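Broltasby Cushions — read me first

G'day, and thanks for grabbing this! I started Broltasby as a folder of notes on tidying lounge rooms, and it's grown to 1,639 short entries on how cushions get put back on a sofa. Colour, pattern and where each one ended up, mostly. 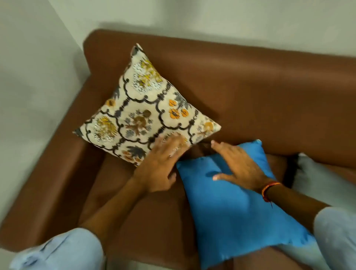 Each entry has 4 fields: seat colour, cushion colours, pattern (if any) and placement. I use "propped" for anything leaning on the backrest and "flat" for the rest. Florals get their own tag — my favourite bit, I'll admit.

Known gaps: grey sofas are thin on the ground, and 10 entries still have no placement. I'll fix those in May.

Last updated 19/01/2024. Use it however you like, just mention Broltasby somewhere.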